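Planus has put off ordering its second pair of robot arms until July, and the money that would have gone on them will be spent first on benches, clamps and a good deal of cable.

The decision came out of a long planning meeting on 5/1/22, at which Lieselotte Reuter, who looks after equipment buying for the workshop, went through the list line by line with anyone who cared to stay for it (most people did, to their great credit, and the biscuits held out nearly to the end). The plan had been to buy the arms straight away and sort out the furniture afterwards. Having added up what the present bench cost once everything bolted to it was counted, she asked for the order to be turned round.

"We always remember the arms when we do the sums," she told the meeting. "We forget the rails, and the brackets, and the evening somebody spends driving about for the right clamp."

Her figure for fitting out one further bench is 2,291 euros, and she would like another 800 set aside for spares, mostly gripper parts and leads. Two suppliers, Trerutum and Petrenko, have been asked to quote for the framing. Petrenko's price was the lower of the two when the meeting was held, though it left out delivery, and Reuter is waiting to hear back before she says which she prefers. 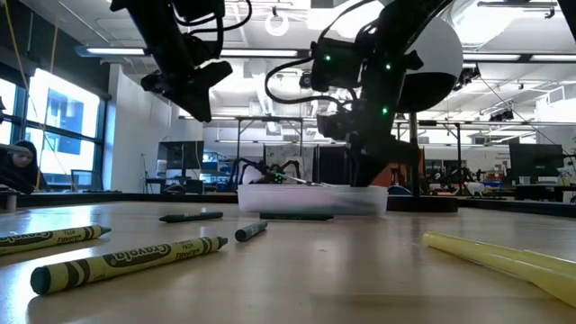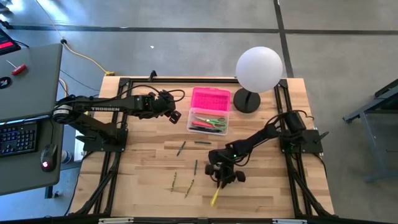
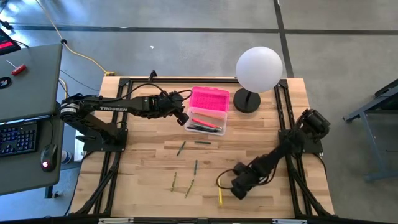
Pens, pencils and crayons on the bench, with a pair of arms at work over each tabletop.

Stationery has its own line in the budget this year, which raised a smile or two, but Colton Fraser, who plans the bench work, was quite firm about keeping it. Small everyday things get mislaid and worn down, he said, and he would like a decent cupboardful that can be drawn on without a form being filled in every time. He has asked for 4 sets of everything - cases, scissors, pens and so on - so that the same job can be set up on more than one bench without people borrowing from each other.

Fraser was also keen that the new benches should match the old ones in height and depth. An odd-sized table picked up cheaply last year looked like a lovely bargain, and then took up so many afternoons of packing and levelling that it was quietly moved off to hold parcels.

There is a small pot for training as well. Almost 1,000 euros has been kept back so that newer members of the team can have proper time with Plulla, the scheduling program Planus uses to share out bench hours, and Reuter hopes some of that can be done before the summer holidays thin everybody out.

The quotes will be gone through again once both suppliers have answered the delivery question. Anyone at Planus with a request for the spares list should let Reuter have it in writing, with a part number if there is one.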